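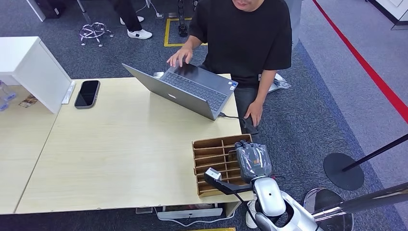

The cardboard organizer, in its spot near the corner of the desk.

I have been meaning to write about desk organizers since June, when I finally gave up on the drawer. Those of you who have been reading for a while will remember the drawer. It held pens, cable ties, three kinds of sticky notes and a tape measure I had already replaced twice, and every time I opened it something rolled to the back and stayed there.

So I went looking for a tray with divisions, and my goodness, there are a lot of them! The online shop at Jonero listed 1,338 results when I typed in "desk tray," and I got through perhaps three pages of bamboo and wire mesh before I made myself a cup of tea and closed the laptop. Everything was either too deep (you end up digging, same as the drawer) or had one huge compartment and two silly little ones for paper clips.

What I like about plain brown cardboard is that it doesn't pretend to be furniture. An open top, thin corrugated partitions that make a grid of narrow slots, and that's the whole thing. You look down into it and see what you've got. It weighs next to nothing, so it can be pushed over at an angle when you need elbow room, and it looks rather nice against a pale wood desk, brown on beige.

Narrow slots do make you choosy, I'll admit. Pens and markers are happy standing up. Scissors are a squeeze. My good stapler has gone to live on a shelf, and I have stopped arguing with it.

If you want to make one, the little stationery shop in Skoltilbridge saves its old boxes by the door and will let you have them if you ask nicely. I cut 5 strips one way and 5 the other, slit each of them halfway up, and slid them together like the dividers in a wine box. It took me 40 minutes, including the time I spent hunting for the ruler (it was in the drawer). Cut with a fresh blade and go slowly, because corrugated board crushes if you lean on it.

The rest of my rule is to leave the desktop mostly bare. Laptop, phone, organizer. Bottles can go on the section next door, where they won't get knocked into the keyboard.

Next I want to try a shallower one for charging cables, which are still in the drawer, in a knot.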